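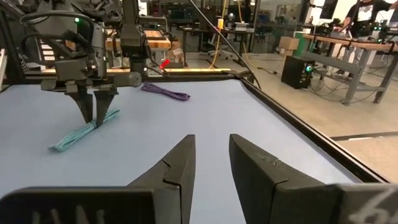 COURSE NOTES / UNIT 4: CORD AND ROPE

Storing short ropes on the work table

These notes go with the Thursday lesson, 10/22/26. Please read them before you come, and bring one rope of your own if you have it at home.

In August we spoke about fibers and how a rope is made. Now we come to a simpler thing that many students do badly: how to put a rope away. A rope that is thrown in a drawer makes knots with its neighbors, and the next person loses half of the lesson to open them.

1. The long bundle

For short ropes we use the long bundle in this course. Two are on the table in the photo, a blue one lying diagonally and a purple one farther back. Both are longer than they are wide, and this is the shape I want from you. The purple one is coiled loosely, and a few strands curl out at one end. For daily use I accept this. For the test at the end of the unit I will ask for a cleaner end.

How to make it:

Lay the rope straight on the table and take out all twists with your fingers.
Fold it back and forth in equal lengths. For the class ropes, 8 folds is normal.
Keep the loops at both ends in one line.
Press the middle with one hand, so that the folds stay flat.
Take the last part of the rope, wrap it 3 times around the bundle and push the end through the nearest loop.

Do not pull the wraps very strong. A tight wrap leaves a bend in the rope, and with soft cord the bend stays for days.

2. Frayed ends

Look at the loop ends of the blue bundle, toward the lower left. They are frayed. A rope in this condition can still be used for practice, but it goes in the practice box and does not hang on the wall with the good ones. If you find a frayed part in the middle of a rope, show it to me before you fold it.

With cotton cord we bind the end with thin thread. With synthetic cord the end can be melted, but only I do this, at the sink. The Tadora cord we bought for this year is cotton, the Nititz is synthetic. If you are not sure which one you hold, ask.

3. Color and length

Choose your ropes by color, it is faster than measuring. Blue is for folding and purple is for knots. The longest cord we have is 200 inches and it stays on its own hook – please do not make it into a long bundle, it becomes too thick to wrap.

4. For next time

Make the long bundle 4 times at home with any rope or cord, also a shoelace is good. Write down where it opened, if it opened. We will compare the flat bundle with the round coil, and you will tell me which one you prefer for a drawer and which one for a hook.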